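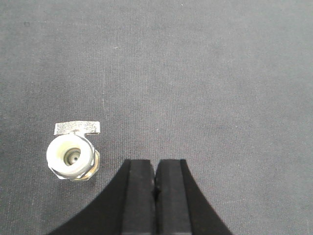 Small fittings and a gray cloth: a talk with the parts room at Plovdale

Plovdale repairs air-powered equipment for packaging shops and print shops in and near Strachan. Most of what goes through the building is large enough to need a cart. The parts room at the back deals with the other end of the scale, and the woman who has run it for 15 years spends a good share of her day on fittings that would get lost in a coat pocket.

She asked not to be named. "Put down the parts room," she said. "The customers don't know me anyway. They know the label on the bag."

We talked on 23rd August, during her yearly stock check. By lunchtime the sheet stood at 1,810 pieces in the small fittings section alone, with two cabinets left to do.

Why cloth

The first thing I asked about was the gray fabric. Every fitting that comes back from a repair gets set down on it before it goes into a drawer or into the scrap tin.

"We had bare steel before that," she said. "You set a round part on steel and it goes for a walk. Then you're on the floor with a flashlight. On cloth it stays where you put it."

The color took two tries. The first piece was white, and the white plastic collars on some of the fittings were hard to see against it. Black was never considered. "Half the seals are dark. You drop one on black and you may as well have thrown it out. Gray is in between. White shows up, silver shows up, and you can find a seal if you look."

She goes over the cloth with a lint roller every morning and again after lunch. It still picks up a speck or a bit of lint during the day. "I can live with a speck on the cloth. I don't want it in the bore."

What she looks at

I asked her to talk me through a fitting with a white collar and a flat metal tab, a type she sees often.

"Collar first," she said. "I turn it so the open end is facing me and run a thumbnail around the rim. If there's a nick I can feel it before I can see it. Then I look down inside at the seal. On these it's a kind of olive green going to gray. I want it sitting even all the way around."

After the seal she checks the bit of metal in the center. It should stand straight, with an even gap around it. She uses a hand lens for this, a cheap one on a cord. A better lens is in the drawer and doesn't get used much. "It's too strong. You start seeing scratches that don't matter."

The tab gets the least attention. A mark on the face of it is fine. A bend is another matter, and a bent one goes in the tin. She doesn't straighten them. "Somebody did that once, years before me, and there's still a note about it taped inside the cabinet door."

One at a time

Her rule is that a fitting is looked at by itself. New people in the room tend to tip out a whole bag and work through the pile.

"I did it too. You get through a bag fast. But then you pick up the same one twice, and you skip one, and two kinds that look alike end up in the same drawer. We had a drawer like that in March. It took me most of an afternoon to sort out, and that was a small drawer."

So one piece goes on the cloth, gets its check, and leaves before the next one comes down. She says a person who has the hang of it can do 30 in the time it takes to drink a cup of coffee, if the coffee is hot to start with.
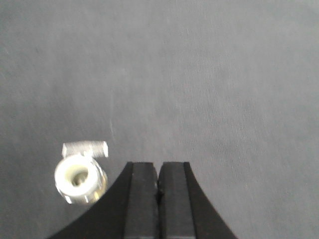 Drawers and labels

The cabinets came from Clidenari, a shelving firm that used to have a yard on the other side of Strachan. The drawers are shallow, and she likes them that way. Deep drawers fill up with layers, and the bottom layer stops getting used.

Each label has the part number, the tube size and the month the drawer was last gone through. The numbers are Plovdale's own. Drawer 3,191 holds spares for the Brustero line, an older range of valve blocks that the shop still services for a few customers.

"I get asked if we can drop those," she said. "We could. Then one of them calls up with a block that's leaking, and we're hunting for a part the size of a bean. It's one drawer. It can stay."

The labels are handwritten. A label printer was bought and is now in the front office. She found that the printed tape curled in summer, and pencil on card can be rubbed out when the month changes.

The scrap tin

Fittings that fail a check go into a cookie tin with a lid. The lid matters to her. Without it, people reach in when they are in a hurry and a drawer is empty. The tin goes out with the mixed metal once it gets heavy, plastic collars and all, though she would like to find somebody who takes the plastic separately.

I asked what she would change about the room if she could. She thought about it for a bit and said the light over the bench, which leaves the corners of the cloth a little dimmer than the rest. She has asked for a second lamp. Until it comes she works toward the middle.

Then she went back to the stock check. The next cabinet was elbows.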